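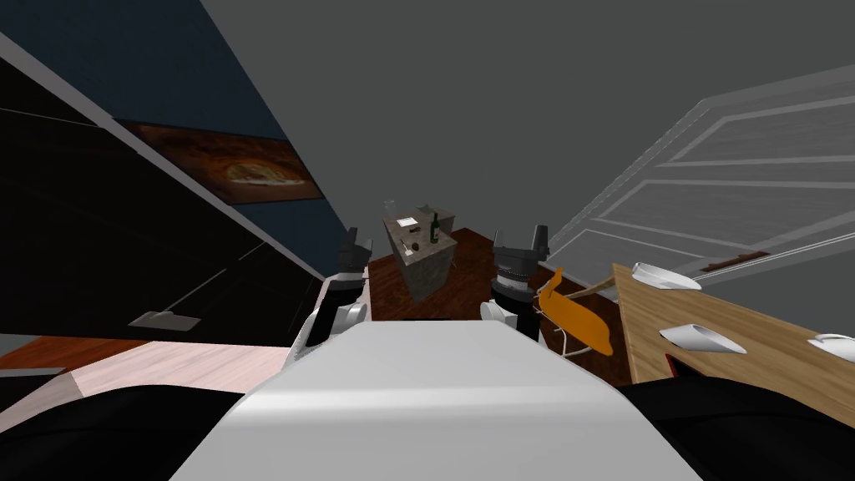 Skurnar Home 3: a review after one month of use

I bought a licence for Skurnar Home 3 in May, after a colleague, Sunita Tillman, showed me her results with the older version. Skurnar is a simulator for household robots. You get a set of furnished rooms, a two-armed robot with simple two-finger grippers, and a recorder that saves what the robot sees and how its joints move. I teach an evening course in automation, and we have money for one real arm only, so a simulator is for us a necessity.

The licence costs 323 pounds for one year and one computer. Ostrowski, which we used before, was cheaper at 136 pounds, but there you must build every room by yourself, and my students lost many evenings on placing cupboards.

Installation

It took me one afternoon. The manual is written well, but the chapter about graphics drivers is at the end and it should be at the beginning. My first start gave a grey window and nothing more. I wrote to the support and received an answer from Reginald Fitzsimmons the next morning, with the correct driver version. He was polite and did not ask me to restart the computer, for which I was grateful.

The rooms

The kitchens are the best part. They have islands with a bottle or small things on the top, dining tables with white dishes, cabinets, doors, even pictures on the walls. The wood of the floors is nice to look at. Glossy surfaces are perhaps too glossy, and some walls are only plain grey. For training a vision model I would like more dirt and more disorder. My own kitchen was never so tidy.

The view from the robot's body is useful, as you see both grippers together with the room behind them. The camera angle can be changed freely, also the roll, and I advise you to write down your values before you experiment. There is no undo for the camera settings. I hope this will be repaired in the July update.

Grasping

Bowls are difficult. The rim is thin and the fingers often pass through it by a small distance, after which the bowl jumps away. With bottles we had much less trouble. If you lower the time step to half, the bowls behave better, but everything becomes slow. We recorded 1,000 short episodes over two weeks and I had to throw away many of them because of jumping bowls.

Driving the arms with a normal game controller is possible but tiring. Esperanza Alcantara, a student of mine, connected a controller from Ernico instead and she was clearly faster with it.

What I miss

Export is possible only in the maker's own format. A converter exists, but you pay for it separately, and I find this not fair at such a price.

My mark is four from five. For a school or a small laboratory I recommend it, if somebody there has patience with drivers. For one person with a hobby it is too expensive.

Posted 2020-06-15

We use cookies to improve your visit to Listville Reviews. By continuing to read you accept our cookie policy. Accept | Settings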